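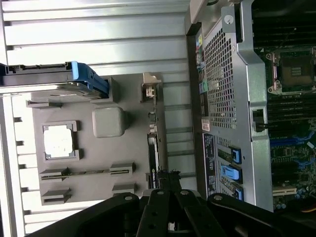

Figure 1. Hard drive in its carrier with the blue pull tab, next to the inside of the side door.

Taking Apart a Desktop Workstation and Writing It Down
Jarnside College, Hardware Basics, project report

My project was to take an old office workstation to pieces, put it back together and write a guide that a first-year student could follow without calling anyone over. I picked it because I've used computers my whole life and had never opened one. My partner on the bench was Hendrik Dierckx, who has opened plenty and had to be reminded to let me do things wrong by myself. We worked in the Fraser room, on the long bench by the window, and the first full session was 16th February.

The machine came from Travow, a local office supply company that passes its retired computers on to the college. It boots, it's slow, and the drive's own log said 3,055 hours, which Hendrik said was practically nothing. I was kind of disappointed. I wanted something ancient!

Opening it up

I expected a hundred screws and got very few. The side door comes off in one piece, and the inside of it is way more interesting than the outside – all molded gray plastic, with a long slotted rail across it and little guide blocks. I had always assumed a door was just a door. I spent a silly amount of time looking at that panel, and it got its own page in the guide, which was probably too much.

The drive sits in a carrier with a bright blue handle. Pretty much anything blue and plastic in this case is meant to be pulled or pressed, and once I had figured that out I went a lot faster. The carrier flexes when you slide the drive out of it, and the first time I was sure I was breaking it. The guide says "it bends, keep going" in bold at that step.

The part that worried me
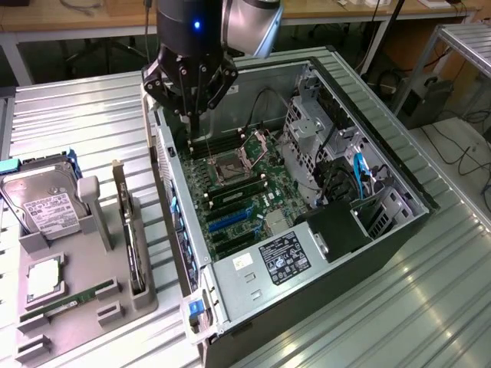 Memory was the step I practiced the most, and I still think it's the one where a beginner is most likely to get nervous. You have to push harder than feels polite, and if the notch is the wrong way around, pushing harder is exactly the wrong idea. I wrote that section three times. What helped in the end was telling the reader to lay the tower on its side with the panel off and get their bearings before touching anything: find the green board, find the row of slots with the RAM module in it, then look past the drive cage for the blue SATA cable. The empty CPU socket, with its lever frame standing up, is a good landmark too, and it's also the one place I tell people to keep their fingers away from. Small parts go in the gray tray to the left of the tower, and the hard drive can stand upright in its slot there with the label showing, so you can copy the serial number without picking it up.

Putting it back

My first full rebuild took 95 minutes and ended with a cable left over. My best one took 35, with Hendrik timing me and eating crackers. The leftover cable was a spare that had never been plugged into anything, but I took the whole thing apart again before I believed that.

Testing the guide

Ravindra Tiwari, our instructor, asked for a written guide under 1,000 words. Mine came in at 955 after I cut most of the door page (sorry, door). Two classmates tried it in March. Both got the drive out and back in, and one got stuck on the memory because I had written "left" and meant her left, with her standing on the other side of the bench. I changed every left and right to "toward the power supply" or "toward the drive cage".

Still to do

The cooling section is thin, and I never got comfortable enough with the processor to write about it properly. Hendrik wants to add part numbers. The guide is filed under Trirnora in the class folder, and the printed copy stays in the drawer at our bench.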